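Budget for a second gripper arm – talk me out of it (or into it)

Posted by trullwood_dave

We've got 900 left in the equipment pot and it has to be committed before the end of the month. Current setup:
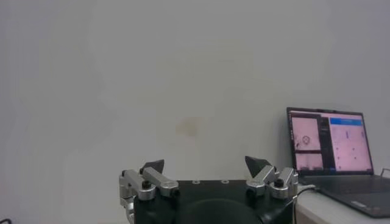

What I'm being asked to pay for

Illia Stelmakh, who looks after our bench, wants a second two-finger gripper like the one we've got, plus a wrist camera to match. The Koval quote covers the gripper and the camera but leaves out the mounting plate, the cable set and delivery. Prondel will do the lot as a bundle, but they want a yearly support fee and go very quiet when I ask what it buys. I've been burnt by support fees before.

My worry is that we've barely worked the first one. Before I sign for a second I'd like to hear from anyone who bought a pair and didn't regret it.

12 replies · 3 shares

---

oldsprocket

Depends what "barely worked" means. Do you log hours? If you don't, then neither you nor Illia knows whether you need another one, and you're both guessing with someone else's money.

---

trullwood_dave

No log. There's a whiteboard. Make of that what you will.

---

mags_r

I'd buy the spare, but for parts. Look at all those links and pivots either side of the housing. Ours came from a different maker, same sort of layout, and when one joint went sloppy we waited 11 weeks for a replacement. All that time the arm sat there doing nothing. A second gripper would have paid for itself.

---

oldsprocket

It would have paid for itself if you were earning anything from the first. Dave hasn't said he is. A set of fingertips and a bag of bolts costs nearly 100 and covers most of what wears out.

---

mags_r

Fingertips weren't what failed. I did say joint.

---

pinchpoint

Sorry, but I don't buy either argument. Spend it on the computer. Everyone budgets for the shiny metal end and then runs the whole job off whatever laptop was lying in a cupboard. Two cameras on one machine is more than some of them will put up with. What spec is yours, Dave?

---

trullwood_dave

Old enough that I'd have to look it up. It copes with one camera. I haven't tried two – and yes, I realise that's a fairly large hole in the plan.

---

pinchpoint

Then try it first. Borrow any cheap camera, plug it in alongside and leave it going for an afternoon. Costs you nothing and you'll know before you've ordered.

---

stelmakh_i

Illia here, since I'm being discussed. I never asked for two arms running together. I asked for a second gripper so that one can be set up for small parts and left alone. Every time we change over I lose the morning to getting it lined up again. The laptop question is fair, but it's a separate question.

---

oldsprocket

That's a better case than the one in the first post. How often do you change over?

---

stelmakh_i

Most weeks. More in September when the Rustercombe work came in.

---

oldsprocket

"Most weeks" won't get past me if I'm the one signing. Write down the changeovers for a month and you've got a proper figure.

---

trullwood_dave

We haven't got a month, that's the trouble. If the money isn't committed it goes back.

---

mags_r

Which is how every cupboard I've ever cleared out got filled.

---

pinchpoint

Ask Koval for a quote with the plate and cables on it, then see if you're still under. I'd bet you aren't. And get Prondel to put in writing what the fee covers. If they won't, cross them off.

---

trullwood_dave

Both emails sent. Koval say Monday. Still leaning towards no, for what it's worth, though Illia has stopped speaking to me so it may be yes by lunchtime.

---

Related threads
Second-hand arms: what to check before you hand over cash
Do yearly support plans ever pay off?
Koval delivery times – anyone waiting?
Cheapest wrist camera that isn't rubbish
Writing an equipment bid with no usage figures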